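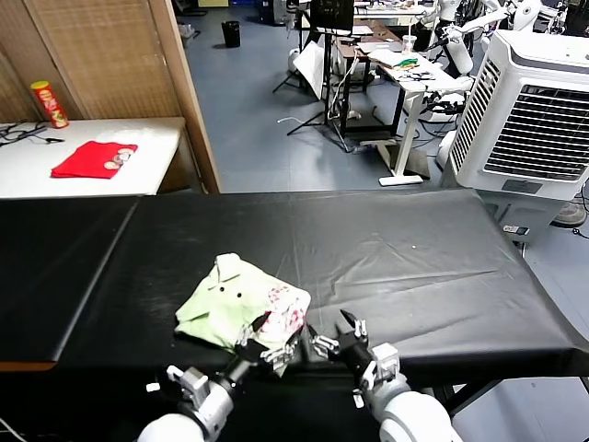

Equipment plan for the folding station, August

We are a small team at Jedska and we must decide what to buy for next year. Kylie Ellery asked me to put the pictures and the numbers on one page, so everybody can read the same thing.

Two arms with fingered hands, at work on a light green garment with a collar. The black table cover is already in the budget and we will order one more.

Spare finger parts are the largest open cost. Bakke offers a set for 264 dollars, and we would need 12 sets. Inano has not sent its price yet.

Shona Bolger keeps 3000 dollars aside for tables and cables. Please send her your wishes before noon.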